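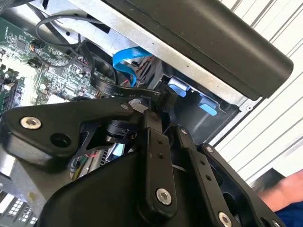 Gripper over the inside of an open computer case.

How to run an all-candidates night at your church

Writing this fast because we've had three emails this month asking how Zetness does it and I keep typing the same answer. So. Everything in one place. Local elections only, meaning council, mayor, school board. Provincial and federal have more rules on what counts as a contribution and I'm not going near that, call the elections office.

Who this is for: any congregation with a hall and a few people willing to move chairs. You don't need a big building. You do need someone who will answer the phone.

Before you start

Get it in writing from whoever runs your church that the hall can be used for this. Not a chat at the coffee urn. An email is fine. Have them say two things in it: the event is open to the public, and every candidate for the office is invited. If you're a registered charity those two lines are what keep you out of trouble. A charity can host a debate. A charity can't back a candidate or knock one, not from the pulpit, not on the website, not in the bulletin, not with a sign on the lawn.

Also read your insurance. Ours covers "congregational activities" and it took two calls to find out a public meeting wasn't one. A one-night rider was cheap. Ask early.

Step 1. Pick the date and the hours

Wait until nominations close. If you go before, somebody files late and you've held an all-candidates night without all the candidates. After that you want at least a week before advance voting opens, otherwise half your crowd has already voted. For us that leaves a pretty narrow slot in October.

7 p.m. start, doors 6:30, done by 9. People have kids and early shifts. Check it against the other churches, the legion, the high school, and the hockey schedule. I'm serious about the hockey.

Step 2. Invite everyone the same way on the same day

Most important step so I'll say it twice. Everyone. Same letter. Same day.

Get the list from the municipal clerk, copy names exactly as they'll be on the ballot. Send the same email to each one and a paper copy by mail. Don't phone the ones you know and email the ones you don't. Don't skip the one who never campaigns. Don't skip the one you can't stand.

Put in the letter:
Date, place, start and end time
The format (see step 4) and how long each person gets
Who is moderating and that they are not a member of any campaign
Reply-by date
Where to park and which door has the ramp
That there will be a name card and a chair for every candidate
That campaign material stays at one table by the door, same space for each

Reply-by should be 14 days before the event. Chase the quiet ones once by phone. Write down when you called. Keep the whole lot in one folder, you'll be glad of it if somebody complains later that they weren't asked.

If one says no, or says nothing, you go ahead. Read out at the start that all candidates were invited and so-and-so could not attend. Say it flat. No empty chair with a name on it facing the crowd, it looks like a stunt.

Step 3. Find a moderator from outside

Not the pastor. I know, the pastor has the voice and knows the microphone. But if the pastor moderates, every raised eyebrow becomes the church's opinion by breakfast. We borrowed a retired teacher from Cemano one year and a radio host the next. The teacher was better. Used to cutting people off.

Your moderator needs to:
live outside the ward if you can manage it
have no lawn sign up
be able to say "time" and mean it
read a question as written without adding to it

Give them the questions two days ahead. Buy them supper.

Step 4. Set the format and don't change it

What works for us with up to eight candidates:

Welcome and ground rules, five minutes
Opening statements, two minutes each, order drawn from a hat in front of everybody
Prepared questions, one minute per answer, rotate who goes first
Break, ten minutes, coffee, collect written questions
Audience questions, one minute per answer
Closing statements, one minute each, reverse of the opening order

More than eight, cut the openings to ninety seconds and drop one prepared question. Don't let anybody talk you into rebuttals. Rebuttals eat the clock and it's always the same two people using them.

Can you open with prayer? We do, a short one, for the town and for everyone standing for office. It goes in the invitation letter so no candidate is caught by it. Some churches skip it for a public night and thats fine too. What you can't do is pray for wisdom in a way that everybody knows means Ward 2. I've heard it done.

Step 5. Write fair questions

Collect topics from the congregation and from the neighbourhood. Put a box at the library if they let you. Then boil them down to six or so.

Good question: "What would you do about shelter beds this winter, and how would you pay for it?"

Bad question: "Do you agree that the current council has failed the homeless?"

Every question has to be something the office really deals with. A school trustee can't fix the hospital. Council doesn't write criminal law. And people will want to ask about the big moral issues, fair enough, they're church people and they care, but if it isn't on council's desk then it only sorts the room into teams. Ask instead about the thing council does vote on. Zoning for a care home. Sunday hours at the rink. Casino licence, we had that one, very lively.

Mix the topics up too. If all six are the same issue you've picked a side without saying so. Same goes for a voter's guide if you hand one out. All candidates, all answers in full, wide spread of topics, no scores, no stars, no check marks beside the ones you like.

Read them out loud to somebody who votes differently than you. If they wince, rewrite it.

Step 6. Get the word out

Local paper first. Community notices are often free if you're under the word limit and you get it in a week ahead. If you pay for an ad, say who paid. "Hosted by" and the name of the church, no slogans.

Flyers. We print 500 on plain white, one side, big type. Grocery board, laundromat, the arena, seniors' building, the other churches. Muriithi Road mail boxes if it's dry out. Last time we had a stack left over but I would still print the same.

What goes on the flyer: All Candidates Night, which office, date, time, address, "everyone welcome, free, wheelchair access". Nothing else. No candidate photos. If you list names, list them all, ballot order.

Don't share any candidate's own post about the event from the church page. Make your own post, let them share yours.

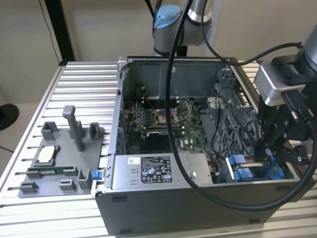 Step 7. Set up the room

Do it the afternoon of, not the hour of. Fire limit in our hall is 269 with chairs and it's posted by the kitchen, find yours and stick to it. Put someone at the door who can say "sorry we're full".

One long table up front, cloth to the floor, chairs all the same kind. Name cards printed both sides. Water. Two mics on the table is enough if they pass, one for the moderator. Test them with people talking, an empty hall lies to you.

Timer goes where candidates AND audience can see it. Green card, yellow card, red card held up from the front row works just as well as anything electric and never needs charging.

Take down anything that could look like a message. Petition on the back table, that poster from the spring, the pamphlet rack. Leave the cross up, it's a church.

Coffee at the back, not the side, or the lineup blocks the ramp.

Step 8. On the night

Candidates arrive 6:40, moderator walks them through the rules together. Not one at a time. Draw the order.

Ground rules read aloud: no cheering, no booing, no signs, no campaign buttons on hosts or greeters. Questions on cards, to all candidates, signed or not as people like. Two people sort the cards in the break and put doubles together. They don't toss the hard ones. They toss the personal ones.

If somebody in the crowd starts shouting the moderator stops, waits, starts again. Second time, a greeter has a quiet word. We have only had to walk one person out, and he came back for the coffee.

End on time. Even if it's going well.

Step 9. After

Thank-you note to every candidate, same note, including the ones who didn't come. Post the recording whole or not at all. Clips get you in trouble, whoever cuts them. Turn the comments off.

Nothing in the next bulletin about who did well. Put the voting hours and the polling places instead, and the number for a ride. Our ride list goes to anyone who calls, we don't ask who they're voting for and drivers take their bumper stickers off or use a diffrent car.

Pay the moderator's gas. Stack the chairs. Keep the folder until the next election, the invite letter will need hardly any changes.

Bits people ask

Can we charge admission? Don't. A basket for the food bank at the door is okay.

Can we share it with another church? Yes, Stalalard did it with the two down the hill and it halved the work. One of you holds the folder though. One only.

Only one candidate said yes, now what? Cancel it. One candidate on a stage in a church hall is a rally, whatever the flyer says. Tell them the same day, tell the paper, take the flyers down.

Can the pastor say anything at all about the election from the front? Go vote. Pray for whoever gets in. Be decent to your neighbour with the other sign. Issues the church has always taught on, yes, if they're taught the same way in a year with no vote. Names, no.

Will add the sample invite letter here once I find the version without the old phone number in it.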